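Ticket 900-23
Site: Bremside, footwear aisle and trolley bay
Raised by: Myrto Theodorakopoulos
Assigned to: Siamak Sadeghi
Category: Stock / labelling
Status: Open, awaiting supplier

Problem as reported
Clogs reach the till without a readable price. Cashier has to call the aisle, queue stops. Started with the Brosico delivery in September 2023. Reported for adult sizes only. Children's clogs scan normally.

Log

Entry 1, Sadeghi
Checked the price file first. All lines present, prices correct, no duplicates. Typed the codes in by hand at till 10 and every one was accepted. Fault is with the tag or with how it is fixed to the shoe. Not a system fault.

Entry 2, Sadeghi
Pulled 62 pairs from the shelf. 23 had the tag missing, torn or turned with the print against the shoe. Most of the torn ones had gone at the hole. Closed-heel styles hung on the rail were the better group. Pairs stacked on the lower shelf were worse.

Entry 3, Theodorakopoulos
Can we rule out the tagging gun? Ours was replaced shortly before this began.

Entry 4, Sadeghi
Tried both guns, old needle and new, on the same style. No difference in the hole. The tags in the Brosico cartons are fixed before they get to us in any case. Gun ruled out.

Entry 5, Lazaridis
Same complaint at Pisov, fewer cases. We keep clogs on hooks only. When a customer takes a pair down and drops it in the trolley the tag ends up underneath and catches in the wire. Pull the shoe out by the toe and the tag stays behind. I have found loose ones in the trolley bay at closing.

Entry 6, Sadeghi
Repeated this at Bremside with an orange trolley from the bay. Tag on a short fastener: caught on the third lift, tore at the hole. Tag on a longer string: swung clear each time, but it can drop through the mesh if the shoe is laid flat.
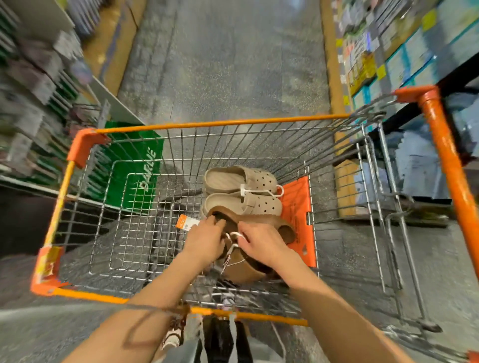
Two separate points, then. The short fastener tears and the long string snags lower down. The loop joining a pair is a third item and has given no trouble; please stop cutting it off at the shelf, as single shoes are then left all over the aisle.

Entry 7, Verbruggen
Spoke to Deligiannis, who pack for Brosico. They can move the tag to the heel strap, or supply a stick-on label for the sole. Stick-on needs a clean flat area and the soles on this range are ribbed. I have asked for samples of both.

Entry 8, Sadeghi
Interim steps for Bremside and Pisov:
Hang all adult clogs, nothing stacked.
Check tags at opening and re-tag from the spare roll in the stock room.
Printed code sheet at every till, adult sizes on the front.
Empty loose tags out of trolleys before they go back to the bay.

Entry 9, Portela
Code sheet at till 10 is the old one. Replaced.

Entry 10, Theodorakopoulos
Calls from the tills are down but still coming in. Leave open until the samples arrive. Next review December.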